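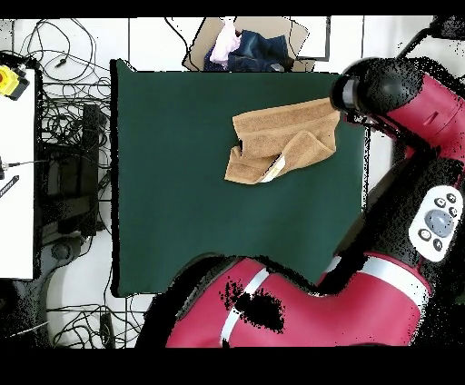 Chapter 5

Linen and Laundry in Small Accommodation

When you have worked through this chapter you should be able to:
explain how a linen stock is worked out
describe the stages a towel or sheet goes through between one guest and the next
recognise the main fibres and weaves used in guest linen
decide when an item should be washed again, mended or taken out of use

5.1 Why linen matters

Food and cleaning get most of the attention in a guest house, but linen is often the largest cost after wages and heating. A guest sleeps in it, dries with it and wipes their mouth on it. A room can be spotless and still get a poor review if the bath towel is thin or smells of the cupboard.

Linen is also the part of the business that moves about most. A sheet leaves the bedroom, goes to the laundry, is washed, dried, pressed, folded, stored and carried back upstairs. It may be handled by several people on the way. Items go missing at every one of these stages, and most of them are never stolen. They are put on the wrong shelf, sent back to the wrong building or used to mop up a spill.

The word linen once meant cloth made from flax. In the trade it now covers all washable household textiles, whatever they are made of. Most of what you will handle is cotton or a blend of cotton and polyester.

5.2 Case study: the Whitcombe

The Whitcombe is a guest house in the town of Sterkley, run by Murray Waaka and his son Cameron. We shall return to it throughout this chapter. Until February 2021 all of its linen was hired from an outside firm, Skotis, which collected the dirty items and delivered clean ones. The Waakas then bought their own stock and fitted out a laundry in the former coal store.

Their first order included 400 towels in mixed sizes. Raelene Rutherford, the housekeeper, asked for a single colour so that any towel could go to any room. Murray wanted a different colour for each floor. Raelene's view won, and sorting became a good deal quicker.

The first month did not go smoothly. In March the house ran out of clean bath mats on a Saturday although the order had seemed generous. The mats took longer to dry than the towels, and the drying time had been left out of the sums. Cameron now keeps a stock sheet on the laundry door, and the mats are washed first thing.

5.3 Par stock

The amount of linen needed to dress every room once is called one par. No business can manage on one par, as there would be nothing to put on the beds while the used sheets were being washed.

Where the laundry is on the premises, three par is a common starting point. One set is in the rooms, one is in the laundry and one is resting on the shelf. Where linen is sent out, more is needed to cover the days it spends away. Seasonal houses may carry an extra set for the busy months and pack it away for the rest of the year.

To find the par for bath towels, multiply the number of beds by the number of towels given to each guest, remembering that a double bed sleeps 2. Hand towels and face cloths are worked out in the same way. Bath mats are counted by the bathroom.

5.4 Terry cloth

Most towels are made of terry, a woven cloth with loops standing up from the surface. The loops are known as the pile. They give the cloth more surface to take up water, so a looped towel dries the skin better than a flat one of the same size.

The weight of a towel is given in grams per square metre. Heavier towels feel more luxurious but take longer to dry and fill the machine sooner. Lighter ones suit gyms, pools and kitchens. The edges should be hemmed with close, even stitching, and the care label should be sewn in firmly enough to outlast repeated washing.

Loops sometimes catch and pull. A pulled loop should be snipped level with the pile and never tugged, as tugging draws out the loops beside it. Fabric softener should be used sparingly on terry. It coats the fibres and makes them less absorbent.

Before you read on

Find the care label on a towel at home and copy down the symbols. Keep your notes beside you for section 5.5, which deals with sorting and wash temperatures.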